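The Wall That Costs Extra

Limewash, microcement, Roman clay, "mineral finish" – by whatever name the showroom uses, the mottled gray wall has had a very good run, and I have spent the winter trying to work out what people are paying for.

The price is easy enough to find. Surkix sells a two-coat kit that it says will cover a small bedroom for $390, brushes not included. Plain flat paint for the same room costs a fraction of that. The sales talk fills in the difference. The finish "breathes." It "holds the light." It "settles the nervous system," according to one leaflet I was handed in Dravcombe, which didn't say whose nervous system or who had checked.

I asked the company for the checking. After three emails I got a page of customer comments and a link to a mood board.

Breathing is the claim I hear most, and it deserves a fair hearing. Real lime on real lime plaster does let moisture pass through. Most of what gets sold under the name, though, goes over primer, over old latex paint, over drywall. Put a breathable coat on top of a plastic one and you have a plastic wall with a nice complexion. A painter I spoke to in Uleck was blunt about it, and he applies the stuff for a living.
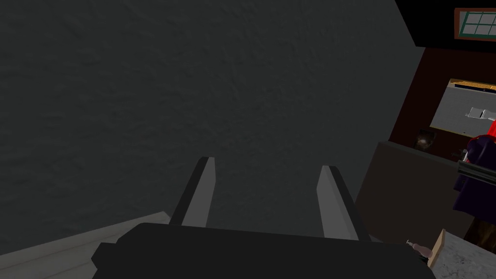
Sointu Lindqvist thinks I am missing the point. She told me that people don't buy a wall for its chemistry, that she had lived with flat white for 16 years and never once enjoyed looking at it, and that if a bit of cloudiness in the paint makes somebody happy to come home then the leaflet can say what it likes. I put it to her that the leaflet was charging for the chemistry. She said everybody charges for something.

Fair enough, up to a point. Taste needs no lab report. But the trade isn't content to sell taste, and that is where my patience goes. Perić, which runs weekend courses in the technique, tells students that an uneven surface is "forgiving." Forgiving of what? I took the course last May. The instructor spent most of an hour on how to avoid visible overlaps, how to keep a wet edge, and why you should never, ever touch up a patch once it has dried. I have met more forgiving tax forms.

Doina Shehu, who took the same course, did her hallway in it and had it painted over within 2 months. The wall marked when coats brushed against it. She wiped the marks and got shiny spots. The advice line suggested a sealer, and the sealer was sold separately. It also, by the company's own instructions, reduces the breathing.
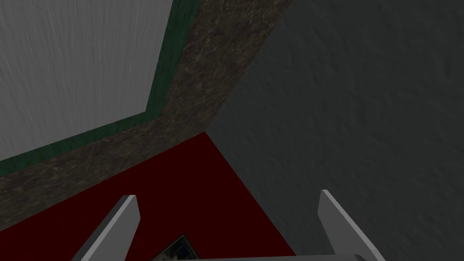

Color is the other thing the brochures skate past. Sample cards are small, and a texture that looks lively on a card can turn heavy once it runs from one corner to the next. Dark shades suffer most. Set a big stretch of blotchy charcoal beside a pale gray panel edged in dark green, with some red nearby, and it's the neighbors that wake the corner up, while the expensive-looking effect sits there being dark. I would try the cheap part first – a painted border, a panel, one strong color – and see whether the wall still needs help.

None of this means the finish is a fraud. Done well, by somebody who does it often, on a wall no one leans against, it can be lovely. I have seen a few. Their owners talked about the light, and they had big windows.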